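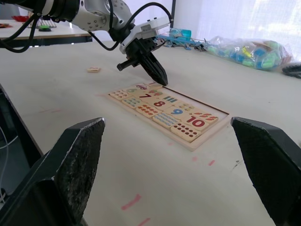
Is the Number 1 Tennis Player Really the Best?

By Teresa Amaral
11 November 2022

You hear it on TV all the time. "She's the best in the world, she's number 1!" Maybe she is. But before you believe it, you should ask where that number comes from.

A tennis ranking is a big adding-up job. Players get points at tournaments. The further you go, the more points you get, and the biggest tournaments give the most. Add up the points that count, put everyone in order, and there's your list. It doesn't know if you played beautifully or if the other player had a sore foot.

Points get old

Points don't last forever. On the main pro tours they normally drop off after a year. Say a player wins the Maslow Open in August. The next August she has to do well again, or her total goes down. She could be playing just as well as before, but get the flu that week, and down she slides.

So a ranking tells you how somebody did over the past year. People on TV often talk as if it tells you who will win this afternoon. That's a different question, and the list can't answer it.

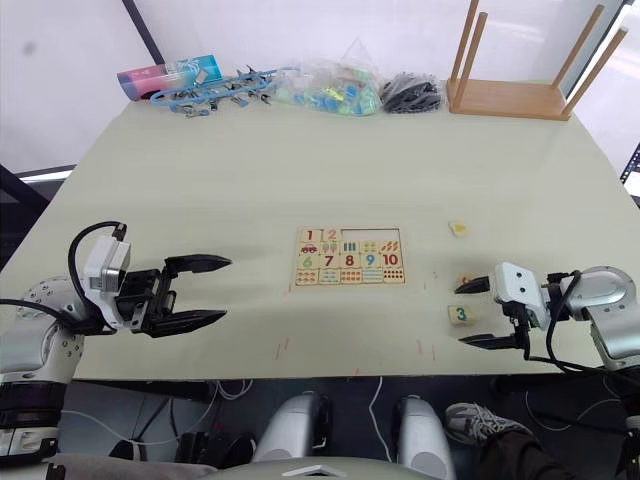
What is a seed, then?

Nothing to do with plants. When a tournament makes its chart of matches (the draw), it picks out some of the top-ranked players and calls them seeds. They are spread out so they can't meet too early. Seeds 1 and 2 go in opposite halves, so they can only play each other in the final.

Is that fair? Grown-ups usually say yes, because it saves the big matches for the end. I'm not so sure. If you are ranked 91 and have no seed, you might get the top player in your very first match. The top player, meanwhile, can't get another seed in round one. Good players get a bit of help to stay where they are — and they were already good!

Do lower players ever win?

Yes, lots of times. At a junior event in Jarura I watched the number 7 seed lose to a boy with no seed at all. The man next to me called it a "shock." Why? They had never played each other before. All he had was a number on a sheet of paper.

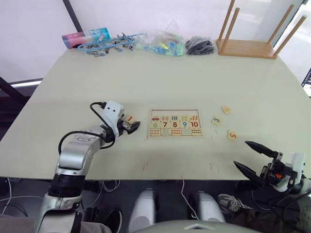 A tile with a red number 1.

Next time somebody tells you who is going to win, ask them how they know. If they only say "the ranking," watch the match anyway.

More for young readers
Why does tennis count 15, 30, 40?
What does a line judge do?
Clay, grass or hard court: does it matter?
Do new rackets make you play better?
How long can a tiebreak last?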